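Handling Soft Goods: Course Handout 6
When the Grip Lets Go Late
Instructor: Leonora Andrea Agbayani
Revised 2021-05-06

Last time we finished with rigid parts, and several of you asked when we would get to the fun stuff (I took that to mean blankets and cushions, which are the reason I got into this line of work in the first place!). So this handout is about cloth, padding and quilting, and about one fault in particular that taught our group a great deal and cost us a good part of a summer.

6.1 What happened at Hokbridge

In August 2017 the bedding line at Hokbridge was running a two-finger gripper that picked up cushions by the corner and laid them on a stack. It had done 601 picks without a complaint from anyone. On the next one the fingers closed on the corner, lifted, moved over and opened, and the cushion stayed where it was, hanging from the left finger. The arm went on to its next move with the cushion still attached, swept it across the stack and pulled two finished pieces onto the floor. Macario Cortés was standing at the guard and hit the stop. No one was hurt, I'm very glad to say, but he had one hand on the gate latch at the time, and I would like you to keep that in mind when you get to section 6.4.

6.2 What we thought it was

Our first guess was grip force. Perla Montes turned the force down and ran 100 more picks, and of course we started dropping cushions, so up it went again. Then we blamed the controller and spent a week reading logs. The logs said "open" at the right moment, every time, and they were right about that.

6.3 What it was

The piping had worked its way past the edge of the finger pad and caught on the metal behind it. Piping is a cord inside a strip of cloth, and it is a good deal stiffer than the fabric beside it, so when you squeeze a folded corner it likes to slide sideways and look for a gap. The pad on the left finger had started to peel at its outer edge, only a little, and that was all the gap it needed. The fingers opened fully and the sensor on the slide saw them open. What the sensor could not see was the cloth.

Hermenegildo Cisneros found it by hand, closing the fingers on one corner after another and opening them slowly with a flashlight beside him. I still recommend his method. It is dull and it works.

6.4 What to check before you run cloth

Please go through these in order, at the bench, with the arm powered down.

1. Run a fingernail along all four sides of each pad. If it catches anywhere, replace both pads together.

2. Look over the screws on the linkage arms and the rods in their slots, and pick out any lint or thread.

3. Close the gripper on a folded corner of the actual product, piping and all, and look at where the fold sits between the two pads.
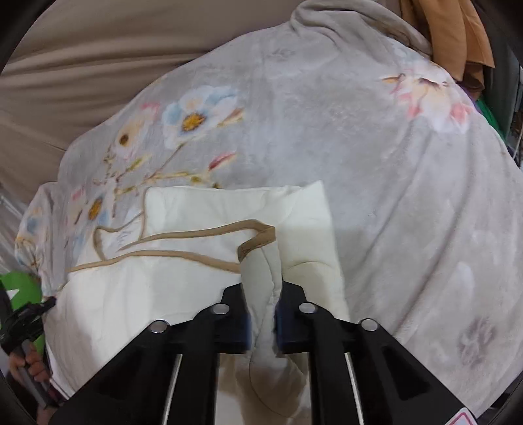 4. Open the fingers slowly and watch the cloth the whole way. It should fall free of both fingers without a tug from you.

5. Only then go to powered tests, with the gate shut and your hands off the latch until the arm has come to rest.

6.5 For next time

Read the Hokbridge log extract, lines 1 to 213, and mark the place where you would have added a check that the cushion had really been let go. Lindiwe Mnguni will bring the old pads along so you can feel the peeled edge for yourselves. Bring a cushion from home if you have one with piping, the lumpier the better.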